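Projects > Household bits > Gutari > README

Filed under: tidying, bathroom, small objects

# Gutari

Gutari is my collection of pictures of bathroom odds and ends being sorted into coloured baskets. Toothbrushes, razors, little packets, that sort of thing. It started as a list of what ends up in the cabinet over a sink and grew into something other people asked to borrow, so I've finally sat down and written a README for it (sorry it took so long!).

Last updated November 5, 2021.

## What's in it

There are 1073 pictures, split into 157 sessions. A session is one go at a messy pile: things get tipped on to the worktable, and then they get put away. Some sessions are quick and dull, and some go on for ages with everything crossing over everything else. I've kept both sorts. Please don't throw out the dull ones before you've had a look, as they're handy for checking that your labels are lined up properly.

The bits and pieces came from two places. The first lot I bought in Stistton, mostly from the bargain shelf at the chemist, and the second lot was a box of travel samples from Gallardo that had been sitting under my stairs since February. The Gallardo box is where most of the awkward wrapped stuff comes from.

## The baskets

I'm very fond of the baskets. They're plain plastic with holes round the rims, and they stand in a row along the far edge of the table. I tried white ones to begin with and couldn't tell at a glance which was which, so colours it was. I do wish the red and the orange were further apart, mind you. If you're naming them by colour, decide early on what you're calling the orangey one and the pinkish one, then stick to it. My own labels wandered a bit in the first 20 sessions and I had to go back and fix them, which was a very boring evening.

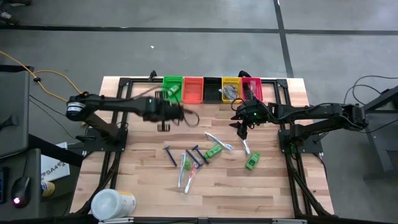 A basket's colour doesn't tell you what belongs in it, by the way. I changed the rules from session to session, so the yellow one might be for razors in one and for packets in the next. The rule for each session is written in `rules.txt` in that session's folder. Read it first! I've had one set of results sent back to me where everything was filed beautifully according to the wrong session.

## Things that are a pain

Clear packaging, mainly. A toothbrush in its wrapper and a toothbrush out of it are labelled separately (`brush_wrapped` and `brush_loose`), and I went back and forth over that for weeks. In the end I decided that if you were tidying your own bathroom you'd treat them differently, the new one going in with the spares, so they stay apart.

Bits of empty wrapper count as `packaging` if there's nothing inside them that I could make out. If I wasn't sure, I put `unsure`. I'd much sooner have an honest `unsure` than a guess, and I'd ask you to do the same if you send me corrections.

Shiny plastic also catches the light something rotten. I left those pictures in.

Long thin things tend to overlap. Where a razor lies across a brush I've outlined each one separately, and the outline stops where the thing underneath goes out of sight.

## Folders

- `sessions/` has one folder per session, with the pictures and the `rules.txt`
- `labels/` has one text file per picture, same name as the picture
- `spares/` is 30 pictures I've held back for testing, so don't train on them
- `old/` is the first set of labels, kept only so I can check what I changed

The labels are plain text with one object to a line: name first, then which basket it's in, or `table` if it's still out. Names are all lower case with underscores. If a basket has nothing in it, it simply won't turn up in the file.

## Using it

Help yourself for anything non-commercial. If you write something up, a mention of Gutari would be lovely. If you want it for a product, drop a note in the Rekum project inbox first and we'll sort something out, I'm not difficult about it.

Corrections go to the same inbox. Tell me the session, the picture and what you think the label ought to be. I go through them in batches, so you might wait a while for a reply.

## Still to do

- redraw the outlines on the smaller packets
- add flannels and sponges, once I've worked out how to outline something that squashes
- rename `misc_green`, which was a silly name and covers far too much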